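4. Method

The simulated apartment, which we called Sultana, has one open room with a living area, a dining table and a kitchen counter. We kept the same room for every trial and changed only the objects on the table and their positions. The robot model has two arms with a gripper on each. Only the left arm was used for grasping.

Each trial started with a text command naming one object. The planner, Lanik, then chose a grasp point and a path for the arm. A trial counted as a success if the object was lifted clear of the table and held until the end of the run. Trials that went past the time limit were counted as failures. Esko Väisänen wrote the script that placed the objects, and Gertraud Ammann did the scoring.

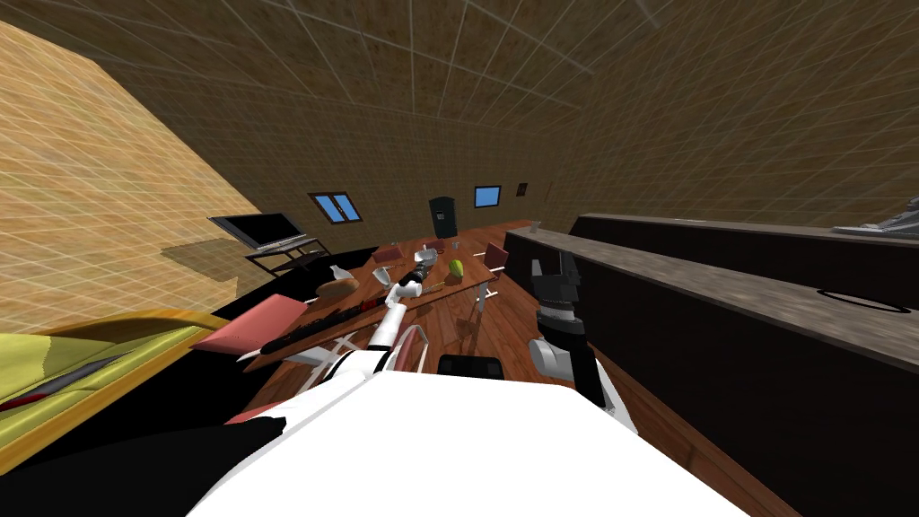 Figure 3. Simulated room seen from the robot, with the left arm reaching over the dining table.

We ran 1,000 trials in July. Of these, 117 failed. Most of the failures happened when the target was close to another object and the gripper touched the neighbor first. We had expected the far side of the table to be the main problem, but distance mattered less than crowding.

We then added a clearance check before the grasp. It rejects any grasp point where the open fingers would overlap another object, and the planner has to pick again – up to 10 times. We reran the failed trials with the same starting positions, and 9 of them still failed. In all of those the planner used up its attempts and stopped.

We did not rerun the trials that had already succeeded, so we can't say if the check makes any of them worse. The check also makes planning slower. We did not test it on a real robot.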